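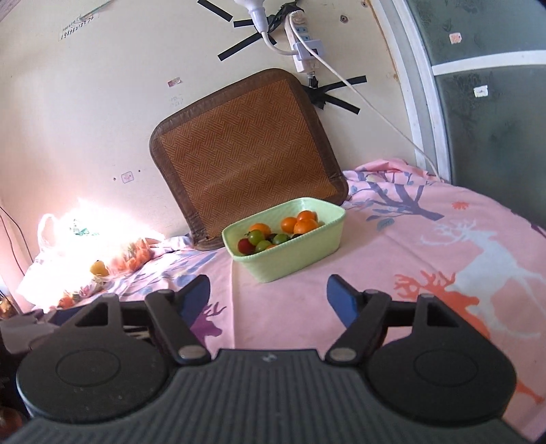
Section 4: Choosing a Spot and Levelling the Unit

Before your Lonum dehydrator can turn fruit into smaller, chewier fruit, it needs somewhere to live. Most people give this less thought than they gave the colour of the lid, and then write to us. The Lonum is a box with a fan in it, and it wants a firm, level surface with air on every side. Your fruit is far less fussy and will wait wherever you leave it, in a green plastic basket on a pink deer-print bedsheet if that's how your household runs. The dehydrator itself must never be run on bedding of any kind, deer or no deer. Fabric blocks the intake under the base, and the thermal cut-out will shut the unit down at an hour of its own choosing.

You will need: the base unit, the trays, the drip liner, the two spare feet from the accessories bag, and a spirit level. A phone app will do in place of the level if you trust it.

4.1 Positioning the base

1. Choose a bench, table or sturdy shelf within reach of a wall outlet. The top of the fridge is popular and wrong.

2. Leave a hand's width of clear space at the back and both sides. The curtain counts as an obstruction. So does the cat.

3. Set the base down with the control dial facing you. If you can't see the dial, you have it backwards, and the warm exhaust will be aimed at your midriff for the whole of the drying cycle.

4. Lay the spirit level across the rim, side to side, then front to back. Screw the feet in or out until the bubble settles. They turn stiffly at first and then all at once.

5. Press down on each corner. If the base rocks, go back to step 4 and try to stay civil.

CAUTION: Do not use an extension lead that is still coiled up. Coiled leads get hot, and the Lonum is meant to be the only thing in the room drying anything out.

4.2 Fitting the drip liner and trays

1. Peel the protective film from the drip liner. It is clear, it clings, and it has been dried onto a great many liners by owners who were sure there wasn't any.

2. Drop the liner into the base with the raised lip upward. The centre hole fits over the fan guard.

3. Stack the trays one at a time, turning each until the notch drops into place. You should hear a click. Forcing a tray past the notch also makes a click, but a more expensive one.

4. Fit the lid with the vent fully open.

Note: If your unit came with the Tallia mesh inserts, put them in now. They are for herbs and small berries, which otherwise fall through the trays and reappear in August. Tallia inserts bought before the Lonum was redesigned are a shade too wide and will bow in the middle. Trimming them with kitchen scissors works. We are obliged to say that we don't recommend it.

4.3 The empty run

Every new unit must be run once with nothing in it. This burns off a light coating left over from manufacture, and it smells like a heater on the first cold night of the year. The smell is harmless and will start a conversation.

1. Open a window.

2. Set the dial to 4 and the timer to 3 hours.

3. Switch on at the wall, then at the unit. The amber light comes on, followed by the fan. A faint rattle in the first minute is acceptable. A loud one means there is still a cardboard packing ring under the fan guard, so switch off, unplug, and take it out.

4. When the timer ends, leave the lid on until the trays are cool to the touch, then wash them in warm soapy water and let them air dry. Keep them out of the dishwasher. They will survive it, though no longer in the shape of trays.

Error code 37 on the display means the temperature sensor has come unseated in transit. Unplug the unit, lift out the drip liner, and push the small white plug beside the fan firmly home. If the code comes back, contact Dudek Service with your serial number, which is printed on the underside of the base, where you will find it easiest to read if you do so before loading the trays.

4.4 Noise and neighbours

The fan runs continuously and can't be slowed. On a timber floor or a hollow bench the hum carries, and an overnight batch started on Sunday evening will be known to whoever sleeps on the other side of the wall. The Skeritz rubber mat (sold separately) goes under the feet and takes the edge off. Fit the mat before levelling. If you have already levelled, fit it anyway and repeat 4.1 from step 4.

Do not substitute a folded towel. See the opening paragraph of this section regarding fabric.

Slicing, pre-treatment and drying times are covered in Section 5. Bananas have their own page.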